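Subject: Re: [candcombe-growers] Shared kitchen rota and the beetroot glut

On a damp evening in April, Plot 5 wrote:

> Can someone set out what we decided about surplus veg? I missed the meeting and have had three different versions since. One says everything goes to the Dellach stall, another that we keep the beetroot back for chutney, and a third that we are paying for the hall kitchen whether we use it or not. I also have a lot of stored beetroot that will not last another month, and I don't want to drive it over if it is only going on the heap.
>
> Separately, is the water rate going up?

Taking these in order.

The surplus. Anything that will keep for a week goes to the Dellach stall as before. Crates should be at the gate by nine in the morning, with soil knocked off but not washed. Washed roots went soft on the stall last year and we had complaints. Leafy stuff does not go to Dellach any more. If you have spare chard or spinach, put it on the honesty table and take it home again at dusk if it hasn't gone.

Beetroot is the exception. We are keeping it back for chutney until the jars run out. We have 593 jars in the store, which sounds like a lot, but a good part of them are the small hexagonal ones and the lids for those are still on order from Ilico. Please don't take jars for your own jam until the lids have come. So yes, do bring your beetroot, and no, it won't go on the heap unless it is already mouldy.

The kitchen. We have it for two sessions a month, and we pay for those sessions whether we use them or not. That is where the third version came from. The rate is fixed until the autumn. If a session looks like going unused, say so on the list and another plot can have it for their own preserving at no charge, as long as they leave it clean and bring their own gas lighter, cloths and bin bags. 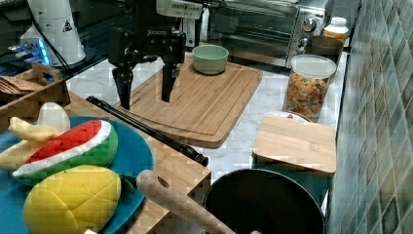
*The worktop, with the big bamboo board and the green bowl.*

Beetroot stains, so please use the big board for it and not the worktop itself. Rinse the board with cold water straight afterwards and stand it on its edge to dry. Don't soak it. There is salt under the sink for the worst marks. The toaster oven is fine for warming jars in small batches, but do check the jars are dry before they go in, and put the lids in a pan on the hob instead.

For those who asked, the recipe is the one we used last time – raw beetroot grated coarse, cooking apples, onions, malt vinegar, brown sugar, ginger and a little allspice. Last year's first batch was too sharp and the second was too sweet. The second sold better. I would go with the second and cut the sugar slightly, but I won't argue the point. Leave it six weeks before opening. People will want to try it sooner and it will taste of vinegar if they do.

Water. The rate is not going up this year. The meter read 3554 at the last reading and the bill matched it, which was not the case the time before. What has changed is that the standpipe by the Kanagaratnam orchard fence is now on our supply and not theirs, so please turn it off at the valve as well as at the tap. It drips otherwise and we pay for it. The orchard people have been told and are happy with the arrangement. They would also like the wheelbarrow back, if anyone has it.

Two smaller things. The padlock code has changed and I won't put the new one on the list, so reply to me directly if you didn't get the slip. And the bonfire patch is closed until the hedgehog survey is finished, so keep woody prunings on your own plot for now.

If you can help with grating, reply on the list with the hours you can manage. Bring gloves.

Secretary, Candcombe Growers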